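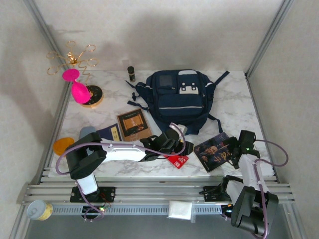 Two-arm packing cell on the returns bench: what happens to the people who did the job by hand?

Asked 7th April in Workplace automation > Small sites

I look after the returns bench at Platdale. Mixed goods come in, get checked against the docket and go into a bag or tote for the shelf. Until March this was done entirely by hand, with two people per shift. We now have one enclosed cell running beside the manual bench: two arms on a common rail, white top, grippers on both, software from Piment. Items are things like bags, books, small bottles, cards and odd household bits, so hardly any two loads are alike.

Management's position is that the cell takes over the picking and the people "move to supervision". I have been asked to write the new job sheet and I do not know what to put in it. Specifically:

1. What does one person per cell do in practice over a shift?
2. Do you keep the manual bench open?
3. How do you record output? The old target was per person. In March the bench and the cell together did 2,120 items, of which the cell did 1,876. The Piment log says 1,877 and I cannot find the extra one.

Staff are asking about grading and pay and I would like to give them something better than "wait and see".

Answer 1 (accepted)

I ran a similar changeover at Prukport, also two arms on one rail, also mixed goods. Taking your points in order.

1. The work splits into four: loading the table, clearing faults, dealing with rejects, and end-of-shift checks. Loading takes the most time and is the part that gets left off job sheets. How items are laid out decides how well the cell runs. Straps are the worst. A rucksack with its straps spread is a different job from one with the straps tucked under, and the person loading needs to know which of the two your cell was set up for. Thin flat items (cards, booklets) should not overlap. Clear items and lids need their own tray if your vision system struggles with them, as ours did. Anything tall on a thin stem goes at the back, away from the travel of the forearms. Keep the rail itself clear as well. It becomes a shelf if you let it.

Write that down as a skill, because it is one. We had new starters produce 22 stops in a shift on a cell that gave an experienced loader three or four.

2. Keep the manual bench. Ours was closed after six weeks and reopened after eight. Rejects have to go somewhere, and people who never pick by hand lose the feel for what a damaged item is. We rotate: half a shift on the cell, half on the bench. It also deals with the main complaint, which was boredom. Watching a machine for a full shift is more tiring than packing.

3. Drop the per-person target on the cell completely. The loader does not control the cycle time. Record items per cell and stops per shift, and record the cause of each stop. Do not put a name against the stops or they will cease to be reported.

Your difference of one is most likely a retry. Check whether the log counts a pick when the gripper closes or when the item is released. If it is the first, a dropped and repicked item counts twice. A test item left in the count from setting up would do the same.

On grading: fault clearing inside the enclosure needs training and a lock-off procedure, and here it was put one grade up. Loading alone was not. I thought that was wrong and still do, but it is what was agreed.

Answer 2

Agree with most of the above, except the half-shift rotation. We tried it and the handover in the middle cost more than it gave back. Two-hour blocks worked better for us. Depends on your break pattern.

Add one line to the job sheet: who is allowed to stop the cell. It should say everyone. If it only says "operator", people on the next bench will stand and watch a jam and go to look for the operator.

Also get the staff rep in before the sheet is final. We used the Hassanpour task sheet as a starting point, which lists every hand task before and after the change on one page. It showed that walking had gone up and lifting had hardly changed, which was the reverse of what we had been told to expect.

Comment on Answer 2: does the task sheet cover cleaning? Ours was left off and ended up with nights.

Reply: Yes, second column, under end-of-shift.

Answer 3

it will be the test item. had the same with piment, clear the count after calibration

Comment from the asker

Log counts on gripper close. I will go through the March stops for a repick before I clear anything. Rotation is going in the draft as two-hour blocks, manual bench stays open. Grading has gone to the site manager with the lock-off training as a separate item.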